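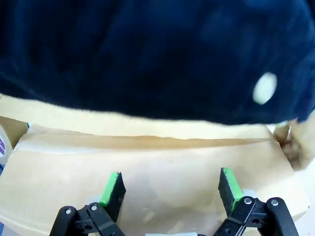 Hazel Thibodeaux bought the 16 oz pair in April and wants people to know they run snug across the knuckles, go easy on the wraps the first few weeks. Fair. We hear that a lot on the Cordier.

Cordier Training Glove, lace-free, 12 / 14 / 16 oz

Price: $69 a pair
Sold in pairs only. No singles, please stop asking.

Quick version. Sparring and bag glove for amateurs, charity bout people, white collar fight night people, anybody who signed up for 3 rounds and now has to get in shape. Not approved for sanctioned fights. Check with your promoter or your commission before you show up with them. Fight gloves are usually supplied on the night anyway.

Outside: full-grain cowhide, black or oxblood
Padding: layered foam, firmer layer at the front
Closure: wide hook and loop strap, wraps once and a half
Thumb: attached
Lining: nylon, dries overnight if you leave them open
Palm: mesh panel plus 5 vent holes

Sizing

Go by body weight and by what your gym says. If the gym says 16 for sparring, buy 16. 12 oz is for bag and pads. Hand wraps take up room so try them on with wraps, 180 inch is what most people use. In between sizes go up. Big hands, the Trorkby is cut wider and we have a few left in 14.

Breaking in

Stiff out of the bag. 2 weeks of bag work before you spar in them, your partner will thank you. Don't microwave them. Don't soak them. A little leather conditoner on the cuff if it creaks.

Care

Wipe down after every session. Open the strap all the way. Newspaper inside or cedar inserts (sold separately, see Accessories). Keep them out of the trunk of your car. Heat kills the foam. No washing machine — voids the warranty and wrecks the glove.

Stock

Black 12 — in stock
Black 14 — in stock
Black 16 — low
Oxblood 14 — in stock
Oxblood 16 — out, back in April

Gyms and event organizers

Running a card? Club price starts at 5 pairs, mixed sizes fine, same color ships quicker. Ask for Hugo Joly on the order form and put your event date in the notes. We had two shows get pulled at the last minute this winter, so the event rule is now this: if your card is called off you can send back unopened pairs for full credit, opened pairs no. Shipping back is on you. Custom cuff printing can't be returned at all, show or no show.

Returns

Unworn, tags on, 30 days. Once they have hit anything they are yours. Stitching or strap failure inside 6 months we replace, send a picture of the damge and your order number.

Reviews for this item: 136

Goes with
Cumetden hand wraps, 180 inch
Cedar glove inserts
Mouthguard, boil and bite
Mesh gear bag, large

Page updated 24/02/2020. Prices good while stock lasts.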